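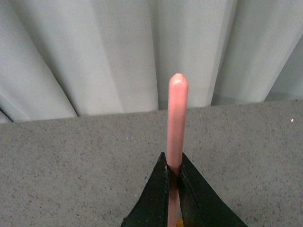
4. Recording a resignation and opening the vacancy

Imow keeps one record for each seat on the council or assembly, and a resignation is entered against the seat, not against the member. Each seat on the chamber plan carries a marker in the colour of the party group that holds it. Groups may choose any colour in the palette, including muted shades such as the salmon pink of the upright rod with the rounded tip, but two groups in the same chamber may not share one. The marker turns grey when the vacancy is opened.

Before you start, make sure you have the signed letter of resignation as a scanned file and that your account has the Clerk role. Deputy accounts can prepare the entry but cannot publish it.

4.1 Entering the letter

1. Open Seats and choose the seat from the chamber plan or the list.
2. Select Change of status, then Resignation.
3. Attach the scanned letter. Files over 1000 KB are reduced on upload.
4. Enter the time the letter was received, using the 24-hour clock.
5. Enter the effective date. Leave the box blank if the letter says "at once" or gives no date.
6. Press Save draft.

Note: A member who has announced in a speech or to the press that they will go has not resigned for the purposes of Imow. Record the announcement under Remarks and leave the status as Sitting.

4.2 Publishing

1. Open the draft and check the member's name and ward.
2. Type the short public statement. The limit is 600 characters, spaces included.
3. Choose who is to be told. The returning officer is always ticked and cannot be removed.
4. Press Publish.

Caution: Publishing starts the by-election timer and cannot be undone from the Clerk role. If a letter is withdrawn after this step, an administrator must reopen the seat – see section 9.

4.3 Votes and places held by the member

Open votes are closed to the member from the effective date. Votes already cast stand. Places on panels are listed under Linked posts and must be released one at a time.

If the member sat for the Nelach or Kauppinen wards, which return 2 members each, check that the remaining member is still shown as Sitting. Versions before the July update sometimes marked both seats as vacant.

4.4 Error messages

"Seat locked": another clerk has the draft open. Wait, or ask them to close it.
"No successor rule": the chamber has not been told how vacancies are filled. Set this under Chamber, Rules.
"Roll too large": the ward roll has more than 4000 entries and must be loaded in parts.

Questions about this section go to Hertta Turunen at the Himent support desk.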